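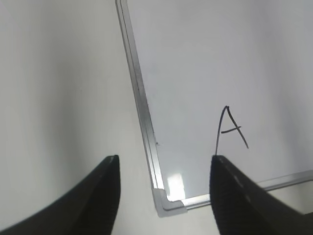
The Drirnton handwriting class will run again from 16th October, for 2 hours each week. Bring lined paper and a soft pencil. The board with the silver edge is for demonstrating letters — please keep it off the floor.

Ayanda Moodley wrote:
> 1. Which letter do we start with?
> My group learned loops first in May.

1. The a, as before. Loops come later.
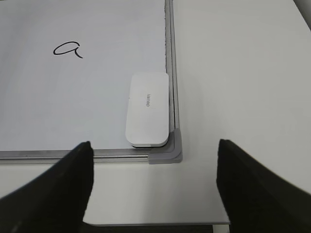
2. Slant. Leave it alone until week 4.
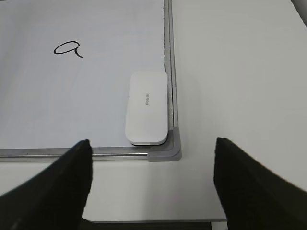

Left-handers should turn the paper clockwise. When copying the a, watch the small tail at the end and keep it short.

Fang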